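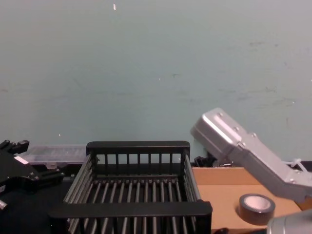 Teaching by demonstration (robotics)

41 shares | 3 comments
Last updated 22 May 2021

Teaching by demonstration, also called programming by demonstration or learning from demonstration, is a family of methods in which a person shows a robot how to do a job instead of writing out each movement as code. The person may take hold of the arm and move it through the job, or may drive it from a short distance away with a matching set of handles. Either way the robot records what its joints and fingers did, and those recordings become the raw material for a program or a learned behaviour. It is one of the most enjoyable corners of robotics to watch, and one of the easiest for a newcomer to try!

Guiding by hand

In hand guiding (the usual textbook term is kinesthetic teaching), the motors are set so that the arm holds up its own weight but gives way to a push. The teacher grips the arm near the wrist and walks it through the motion. Joint angles are logged many times a second.

The great charm of the method is that you feel what the arm feels. If a joint is near its limit, it stiffens under your palm – a lesson no diagram delivers half as well. The drawbacks are practical. The teacher's own hands and sleeves get into the camera view, and guiding two arms at once takes either two people or a good deal of stretching.

Remote control

In teleoperation the teacher stays out of the work area and moves a controller, and the robot follows. Common controllers include joysticks, hand-held trackers, gloves, and leader arms. A leader arm is a small copy of the working arm, jointed in the same places, and the working arm (the follower) mirrors it.

Leader and follower pairs are a favourite for two-handed work such as packing, sorting and loading racks. One gripper can steady a container while the other places something into it, and most people pick up the knack within a session. Depth is the hard part. New operators nearly always close the fingers too early, and the cure is plenty of practice with cheap, forgiving objects like rolls of tape and cardboard trays.

The bench

A teaching bench is often very plain. A rack or open box to fill, a tray of parts and a clear wall behind will keep a beginner busy for days. Arms on opposite sides of the work can reach the same container, although their paths need planning wherever they cross. Open racks made of rods or slats are a lovely challenge, as a fingertip that drifts a little can catch between the bars.

Benches also pick up marks with use. Teachers differ on whether to repaint or leave them alone. The case for leaving them is that a learned behaviour should cope with a scuffed wall as happily as a clean one.

Recording a set of demonstrations

One run through the task is called an episode. A teacher will usually begin each episode with the arms in a rest position and finish it there, shifting the objects a little between runs so that the robot sees some variety.

The Sotiropoulos workshop notes, circulated among hobby groups since March, suggest 5 practice runs before anything is kept. Their rack-loading exercise uses 400 kept episodes for a single object and 600 when the object changes. Harriet Dvorak, who edited the notes, argues that hesitant runs should be thrown out early: "The robot will copy your dithering faithfully, so give it something worth copying."

Software

Recording tools range from simple loggers to full suites. Plameo stores joint positions and video side by side and is popular in colleges. Neden adds a playback view in which an episode can be trimmed at either end. Demisia, the newest of the three, can flag runs in which the two arms came too close together.

See also

Imitation learning; Haptic feedback; Bimanual manipulation; Gripper

Comments (3)

Garba Effiong
Great read. I'd add that a leader arm with a bit of spring in the handle makes a world of difference to your wrist after 6 hours.

tramline_jo
Does hand guiding work on the cheap hobby arms? Mine goes completely floppy when I switch the motors off.

Garba Effiong
@tramline_jo It can, but you'll be holding the whole weight yourself. Prop the elbow on a foam block and do short motions first.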